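I spent most of September reading about the border talks between Lotby and Retavberg, and I still can't say what either side wants from them.

The ceasefire is old. Most of the people who signed it are dead. What's left is a line on a map, 2,287 soldiers on the Lotby side of it, and a joint commission that is supposed to meet every 3 months and usually doesn't. Octavian Matei, who ran the commission for ten years, wrote in his memoir that the longest session he chaired was over the wording of a road sign.

The new draft has two parts. The first reopens the rail crossing at Skernano to freight. The second says both governments "regard the conflict as concluded," and that is where it got stuck. Retavberg wants the troops pulled back before it signs. Lotby wants the signature first.

Imogen Heywood's newsletter has the full text of the draft, and I'd read that before any of the press coverage. Declan Whiteley thinks the freight part could be split off and passed by winter. I think he's right, but I've thought so before.
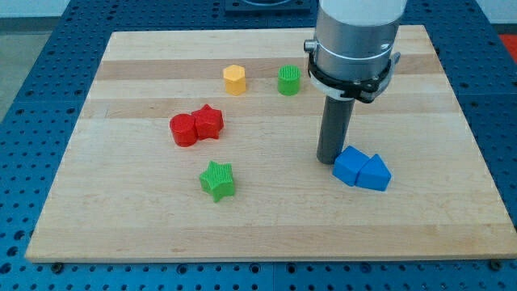

Would a signed declaration be the same as a peace treaty?

A declaration is a political statement, and the border itself would still have to be settled in a treaty that both parliaments ratify.

I'll post again when the commission puts out its minutes.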